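Kitchen arm build, tips so far

Quick ones, typing between test runs. Arm is the two-finger one, sim first, then the real thing in the shared shop. Everything below cost me an evening at least.

Set the counter height before you touch anything else. Mine was off and every reach came in low. Measure the real counter, put that number in the sim, then leave it alone.

Start with one easy object on the cutting board. I use an onion. Round, bright color, rolls if you're sloppy so you find out fast.

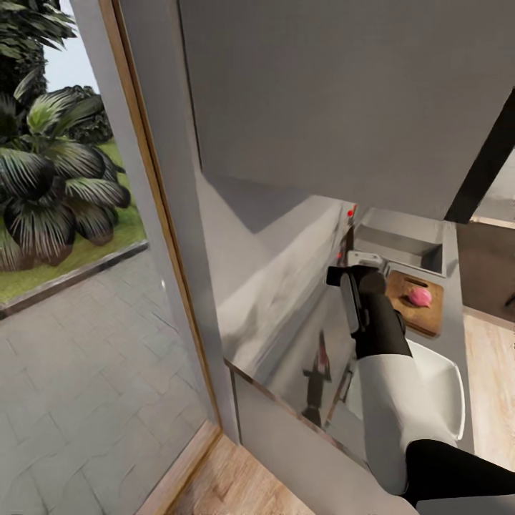
Approach from above, slow down for the last bit. Gripper turned 90 degrees to the board handle worked better for me than lined up with it. Try both, takes a minute.

Watch shiny stuff. Steel fronts, mirrors, big windows. If you're using color to find things you will get two of everything. I mask that whole side out in Plenow now, one rectangle, done.

Save the joint positions when you get a good run. Name the file something sane. I have one called 303 and one called 3752 and no idea whats in either.

Wrist camera next. Mount it so you see both fingertips, even if you lose some view. Check it with the gripper wide open AND closed. I only checked closed the first time, dumb.
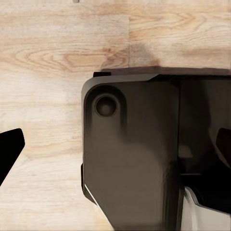
Wood grain: turn the contrast down or edge detection goes nuts. Busy tabletop textures are the worst for this. Swap to a plain one while tuning, put the grain back after.

Dark things next to dark fingers, same kind of problem. Strip of light tape on the real fingers. In sim just change the finger color.

Cables: leave slack at the elbow, velcro not zip ties. You WILL redo it.

Finger pads, I cut mine from Gristik drawer liner. Glue, clamp, leave overnite. Don't rush it like I did in April.

Stop button where your other hand is. More when I get to the sink.

Comments

Raghda Akl
Does the 90 thing hold for long stuff too? Carrots keep spinning on me.

Varma
Grab carrots across the middle, not the fat end. Also wider pads.

tomkat_shop
Drawer liner peeled off mine in a week, sand the fingers first

Raghda Akl
Wider pads did it, thanks. Still fighting the sink.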